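Hanwood Pattern Names

A list of the words people use for printed surface patterns: wallpaper, tile, oilcloth, floor mats, curtains, wrapping paper. Each row pairs one pattern with one name that somebody gave it in writing. The list is text only. It was put together by Vira Sirko from shop notes and order sheets, and is kept as a set of plain tables.

Last changed: November 9, 2018

What is in the folder

names.csv — the main table
groups.csv — the broad groups that names are sorted into
sources.csv — where each name was found
old/ — the April version, kept so that older links still work

Columns in names.csv

id: a number, never reused
name: the name as written in the source, spelling kept
plain: the same name in lower case, with spelling fixed
group: one of 12 groups (see below)
source: matches the id column in sources.csv
note: free text, often blank

Groups

The groups are dots, stripes, checks, waves, lattice, stars, many-sided shapes, leaves, flowers, animals, scribble and other. A name goes in one group only. When a pattern has two motifs, it goes under the larger one, so a star inside an octagon is under many-sided shapes. Small dots at the crossings of a grid do not move it out of lattice.

"Scribble" was added after April. Before that, loops and pen-like lines were all under other, which had grown too big to be of much use. Rows that were moved have "was other" in the note column.
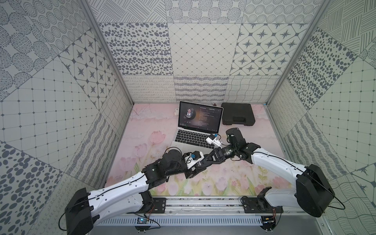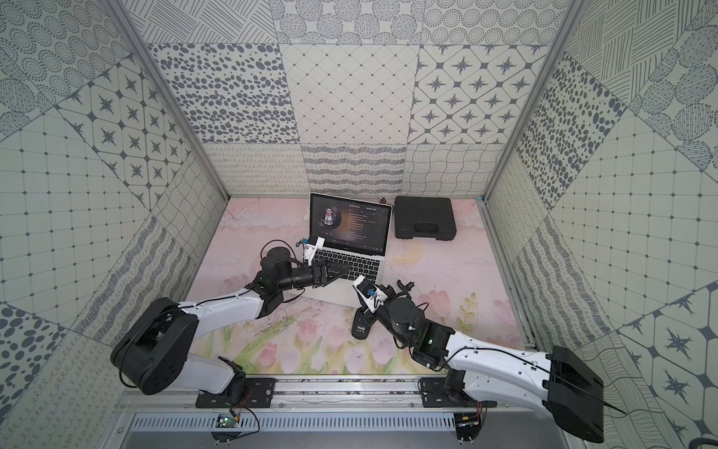 Tulips on the floor mat, octagons and stars on the back wall. 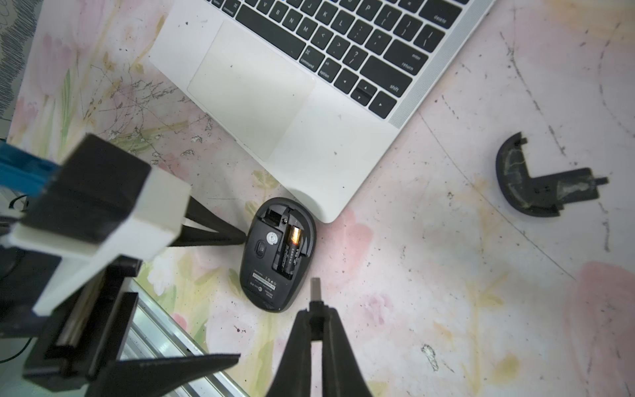
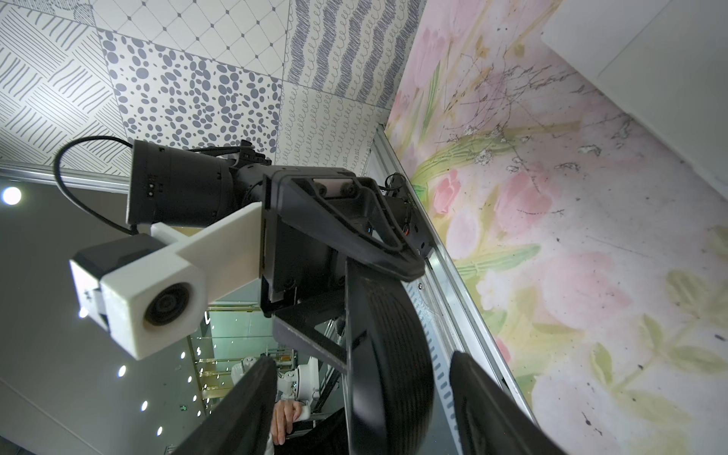 Can I use the names in a shop catalog?

The names in the plain column are free to use for any purpose, including paid work. Check the source table before you use anything from the name column, as a few entries from Clinder and Kettunen were house names for their own lines and are marked "house" in the note.

Sources

Most rows come from the Derkside order sheets, which were typed up by hand. The Kettunen names came as a printed price list and were scanned, then checked against the paper. Clinder sent a spreadsheet. The rest are from Hanwood shop labels, and these are the least steady in spelling — the same check shows up as "gingum," "ginghm" and "gingham" on labels from one shelf.

Known problems

Eight names could not be read with any certainty. They are in the table with a question mark at the end.

Color words are part of the name in the Derkside rows but not in the others. "Blue lattice" and "lattice" may be the same pattern.

Roughly 84 rows have no source number. They were in the first table and the sheets they came from are missing.

"Paisley" is under leaves. Vira has been asked about this more than once and it is staying there.

Reading the tables

Files are UTF-8 with commas between fields and double quotes around any field that has a comma in it. The first line is the header. Some spreadsheet programs turn the name "5-12" (a stripe width) into a date on opening, so import the name column as text.

Corrections

Send the id, the column and the new value. Changes to group names need a short reason as well. Fixed rows keep their id, and removed rows leave a gap in the numbering.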